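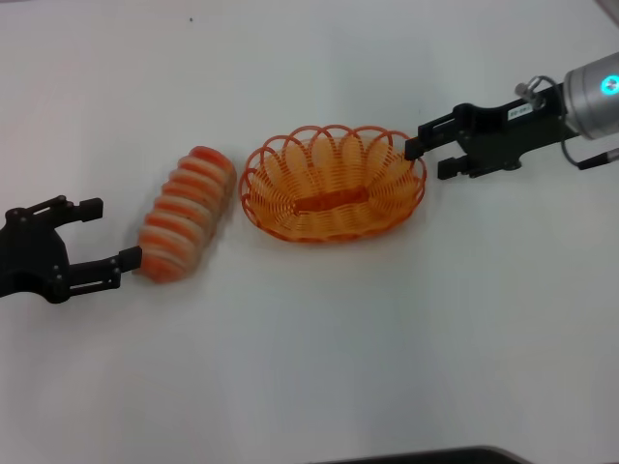
Orange basket, white table.

Search posts
Search

Shazia Malik
3/17/23

OK, I have to talk about bread, because I've been baking the same rye loaf since February and I finally love it. Long thread, get a snack!

12 replies · 18 reposts · 100 likes

The recipe started as one from my old neighbor in Norkasholm, who wrote it on the back of a phone bill. No oven temperature. No times. Just "until done." I've made it so often now that I can read her mind a little.

First thing I changed: the water. I was holding back way too much. Rye drinks it up, and my dough was like modeling clay. Now I use 600 grams of flour to a lot more water than feels sane, and it's basically a thick batter – you scrape it into the pan with a wet spatula and smooth the top.

50 likes

Second thing: the starter. Mine is called Lenz (after the street I lived on when I got it) and it's a moody little thing in winter. I moved the jar on top of the fridge, fed it at night with plain rye, and by breakfast it was up over the rubber band. So happy!!

Also, caraway. I know people have feelings. I toast mine in a dry skillet and crush half of it, so you get the smell all the way through and then a whole seed every few bites. If you hate it, try fennel, it's gorgeous with butter and honey.

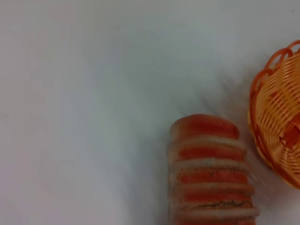
The hardest part is still waiting to cut it. Eighteen hours wrapped in a towel, minimum. I used to slice it warm and get a gummy knife and a sad crumb, and I'd blame the oven every time. Sorry, oven. A full night and most of the next day and it slices thin as you like.

6 replies · 18 likes

Flour talk! I've been buying from the Pletow mill stand at the Saturday-style market behind the library. The dark rye is coarser than what I get at the store and smells almost like malt. The lady there told me to soak a scoop of it overnight in boiling water, and wow, the loaf comes out sweeter with no sugar in it at all.

What I put on it this week: cream cheese and radishes, a fried egg, cold butter with way too much salt. The heels go into soup. My brother eats them plain over the sink like a raccoon.

Next up is the Ralten loaf, with sunflower seeds and grated carrot. I've had it exactly once, at a train station café, and I still think of it. If anybody has a family version, please send it, I'll bake it and report back!

9 replies · 50 likes

Contact · © 2023 · Back to top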